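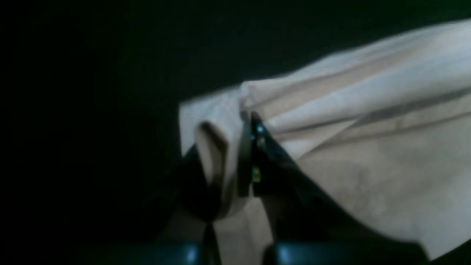
Which gripper do these recordings use?

Two of them, the Uvar and the Karam, on the same arm with the same wrist camera, so you can compare them episode by episode.

Home | Data | Grippers | Contact
Print this page | E-mail this page

Hi, I'm Nele Strobel and I put this set together in November with Ludger Dreßler, who wrote the controller side. I wanted to know which gripper I'd rather use for cloth, and I couldn't find a comparison I trusted, so we made our own!

What you get: 735 episodes, each a single grasp on a piece of fabric. The Uvar came first, then we swapped over to the Karam (the mounting plate is a pain – bring a long hex key). Jaw force was set to 60 or 90 percent, and the value is in the metadata of every episode. Please split by that field before you train anything, I forgot once and lost an evening to it.

My own take so far – I like the Uvar for thin stuff and the Karam for anything with a hem. Ludger disagrees and he may well be right. Plenty of the video is dark, and I left the exposure alone so both grippers get the same treatment.

Known problems: timestamps in the Karam folder run slightly late, and a few labels still say "towel" where they should say "sheet". Fixes are very welcome, just send me a note.

Contact: Nele Strobel, Paviteo | © Paviteo | Back to top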